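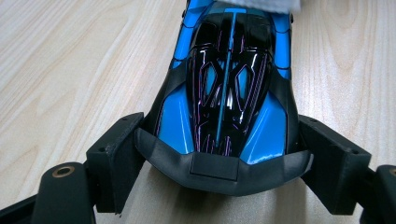
Workshop Tips for the Gripper Team

Picking Up Glossy Bodies Without Marking Them

Posted October 2, 2020, Burkberg Robotics Club, workshop pages

These notes cover the small-object table for the Tuster challenge. They apply to the hand-held gripper and to the arm, as both use the same printed jaws. Read them before your first bench session and keep a copy in your build folder.

Where to grip

Grip toy cars at the bumper end, with one jaw on each side and the nose pointing toward you. A matte bumper holds better than a polished side panel and shows fewer marks. Angle the jaws inward so they follow the taper of the nose. If the car turns when you lift it, you are too far forward. Set it down, open fully, and move both jaws back by the width of a pencil.

Do not grip on tabs, clips or mirrors. They snap, and the replacement body comes out of the team's own budget.

How hard to squeeze

Close until the jaws touch, then add 2 mm of trigger travel. More than 4 mm bows a thin plastic shell and can pop it off the chassis. Anyone who trained on the wooden blocks will squeeze too hard for the first few tries.

Cleaning bodies

Fingerprints on gloss paint throw off the camera more than dust does. Wipe with a soft dry cloth from the nose to the tail. For grease, use one drop of dish soap in a cup of lukewarm water, wring the cloth out well, and dry at once. No window cleaner, no alcohol. Alcohol lifts pinstripe decals and clouds clear parts. Paper towels leave fine scratches on black plastic, and the scratches show up under the bench lamp.

Cleaning and dressing the jaws

Printed jaws pick up skin oil and lose their bite. Wash them in warm soapy water with an old toothbrush, rinse, and let them dry overnight on a rack. Keep them out of the dishwasher and off the radiator. Two sets warped last December.

If a jaw has a raised seam on the contact face, take it down with 220 grit paper on a flat block. Stop when the seam is level. A sanded face that is too smooth slips on matte parts, and the only fix is a reprint (about five hours on the Purba, less on the new machine if it is free).

Pivots

Brass rings in the arm segments need a trace of dry graphite. Oil creeps onto the jaws and from there onto everything else. If a ring turns in its hole, report it. Do not glue it.

Table surface

Work on pale wood or a plain light board. Wipe off crumbs and sanding dust before each run. A gritty table scratches the underside of the bumper and changes how the car slides when the jaws close. Glare is the other problem. Move the lamp until the white streaks on the roof are off the part you are trying to line up. Lowering the lamp usually makes it worse.

Logging

Write down every lift, including drops. The sheet asks for object, grip position, trigger travel and result. Last season's file ended at 1181 lifts, of which 73 were blank in the result column and had to be thrown out.

Storage

Cars go back in the Mendach drawer, wheels down, one per compartment, with a folded cloth between the body and the divider. Jaws go in the lidded tub, contact faces up. Leave the trigger released. A spring stored closed goes soft, and the travel figures given earlier no longer hold.

Spare screws are in the jar on the second shelf. Put the lid back on.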